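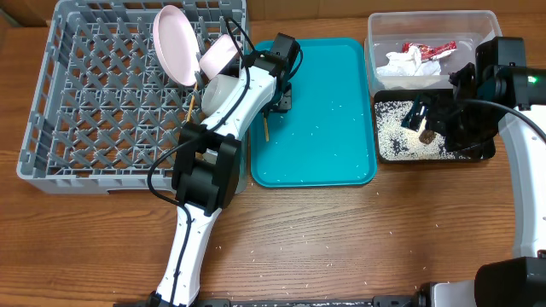

Gunther Kuhlmann reckons we're fooling ourselves if we call this a dishes task, and I'm half with him. Clearing the table was the brief. So far we've spent most of the term on chopsticks.

Search this forum Search titles only Advanced

stolov_fan
Well somebody has to say it. The write-up on the club page says the arms "clear a place setting". I'd like to know how often. One good run on film tells me nothing.

rice_wrangler
Nearly 200 runs logged since January. It's all in the shared sheet, the tab called Ringate. Full clears are marked green. I won't pretend there's a lot of green.

stolov_fan
So what's the rate?

rice_wrangler
Depends what you call a full clear. If everything is in the rack and the rubbish is in the box, 20 of them. If you let stray rice on the table slide, a good deal better than that.

stolov_fan
20 out of nearly 200. And the page says "clears a place setting".

Utalach
I wrote the page. It says "is learning to clear". Go and read it again.

stolov_fan
I read it. The heading says "clears".

Utalach
Fine, the heading does. I'll change the heading.

gkuhlmann
Gunther here, for those who only know me from the parts cupboard. My complaint wasn't the rate. A poor rate in the first year is normal and I've marked enough student projects to expect it. My complaint is the name. If the marks are for dishes, then a plate standing in a rack is most of the job and you should be practising plates. If the marks are for handling thin awkward things, say so, and drop the plates. At the moment the team gets to pick whichever one went well on the day.

moose_jaw_meg
Bit harsh? The comp rules give the same points for every item whether it's a bowl or a chopstick. So of course they practise the ones they lose points on. That's just sensible.

gkuhlmann
Then the rules are daft, and I said that to the Rissanen people too.

moose_jaw_meg
They're the rules we've got though.

tinfoil_kev
Can I ask a dumb question. Why real rice? We did the pouring task last year with plastic beads and they were easier on the floor and you could find them with a magnet if you bought the right ones. Rice gets in everything. I was picking it out of the rail on our setup for a month and we only borrowed the bag for one weekend.

rice_wrangler
Beads roll. Rice doesn't, much. Also the rules say "dry food or equivalent" and the judges argued over "equivalent" for a good part of the morning last time, so we're not giving them the chance.

tinfoil_kev
OK but have you got a plan for the rail? Ours started making a noise.

rice_wrangler
Soft brush, then the vacuum with the narrow end. Don't use compressed air, it drives the grains further in. We learned that one.

stolov_fan
Back to the numbers please. Who decides when a run is a fail? Because if it's the person driving, and they can stop early and call it a practice, I don't believe the 200 either.

rice_wrangler
The driver calls it and the second person writes it down.

stolov_fan
And if the driver says "that one didn't count"?

rice_wrangler
Then it goes in as an abort. There's a column.

stolov_fan
I just looked. The abort column is blank all the way down to the end of February.

Utalach
We added the column in March. Before that people just didn't log them. I'm not hiding it, it's in the notes at the bottom of the sheet.

gkuhlmann
So the early runs are no good for a rate at all. Throw them out of the total. Start again from when the column went in and give everyone the smaller number.

moose_jaw_meg
I actually agree with Gunther on that one. Don't tell him.

rice_wrangler
That kills more than half of our runs.

gkuhlmann
It kills the total. You still had the practice. The runs are still good for training if the recordings are clean, you just can't quote them as a score.

pdx_lurker
Not in the club, I follow from another school. We had the same argument about our laundry folding project and ended up having the second person log the start of the run before the arms move. If it's written down as started, it counts. Took all the fun out of it and our rate halved. The teacher was much happier than we were.

stolov_fan
That's what I'm after. Log it before it moves.

tinfoil_kev
Does the second chopstick always go the same way for you lot? Ours gets the first one in fine and then the second one catches on the tines and springs out. We tried coming in steeper and it got worse.

rice_wrangler
Same. Grip it closer to the top and let go later than feels right. I wouldn't call it solved. It's better on days when I'm driving, and that should worry everyone, as the arms are meant to be doing it without me by the regional.

gkuhlmann
It worries me.

moose_jaw_meg
How much of the budget's gone? I heard $2000 and that the Stolov grippers were most of it.

Utalach
$2000 is the whole year including travel. The grippers were donated. Please don't repeat that one, I've had a parent ring me about it already.

moose_jaw_meg
Sorry. Heard it at the open day.

stolov_fan
So what's changing? I'd rather have it in writing than go round again next month.

Utalach
OK. As of 2023-05-13:
- heading on the page says "learning to clear"
- runs get logged before the arms move
- anything before the abort column comes out of the quoted total
- 2 people at every session or it doesn't go in the sheet
The name stays as it is until the team has voted on it.

gkuhlmann
I'd have started with the name.

rice_wrangler
We know, Gunther.

stolov_fan
I'll check the sheet at the end of the month. If the rate's worse than it was I'll think more of it, for what that's worth.

tinfoil_kev
Still want to hear if anyone fixes the chopstick thing. Will try gripping higher and post back.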